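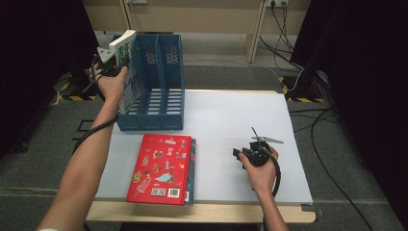 A white paperback going into the left slot of the file holder.

How to sort a home bookshelf without buying a system

Kavinda Bhattacharjee
September 28, 2020

Every few months somebody tries to sell me a method for my books. There was the Nustham label kit, then the Trundari app, which wanted me to scan 200 barcodes before it would show me a single list. I gave up at 65 and it never forgave me. I doubt either of them finds a book faster than a person who has put it somewhere sensible. So this is the cheap way, and I make no promises that it will change your life.

Step 1. Take down one shelf. One. The advice to pile every book you own on the floor comes from people with no dinner to cook. A shelf takes me an evening, including the time I lose reading the first chapters of things.

Step 2. Make two piles, books you have opened in the last few years and books you haven't. The second pile does not have to go. I know what the decluttering crowd says, and I have bought back too many books to believe them. It just doesn't get the shelf at eye level.

Step 3. Pick an order you already carry in your head. Mine is subject, then size. Author order looks serious and works fine for novels, but I can never remember who wrote the tiling book.
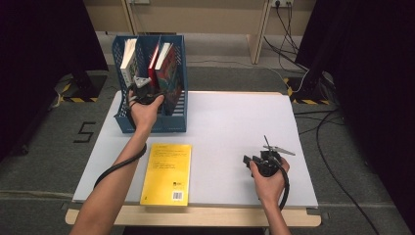 Color order I tried once. It photographs well. Then the publisher changes the spine on volume two of your series and you are looking for a blue book that is now orange.

Step 4. Deal with the floppy ones. Thin paperbacks, workbooks and manuals won't stand up on a half-full shelf, whatever you lean them on. A magazine file with dividers handles them better than bookends do, in my experience, and it can live on a desk. Don't pack it tight. If you have to hold the whole file down to pull one book out, take something out for good.

Step 5. Put tall books at the right-hand end of each section, or the left, as long as it's the same end every time. I have read that this protects the bindings. I have seen no proof of that, but it does stop small books from vanishing behind big ones.

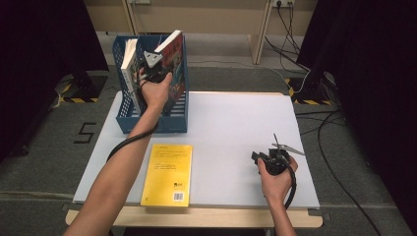 Getting in between two books in the same sort of file.

Step 6. Leave a gap. People fill a shelf to the last inch and then wonder why new books end up on the stairs. A hand's width is plenty.

Step 7. Wait 2 weeks before you buy any storage at all. I nearly ordered a Nidex corner unit for 70 dollars, and by the end of September I had forgotten which corner it was for.

If a book still has no place after all this, put it by the bed. You'll either read it or get tired of dusting it.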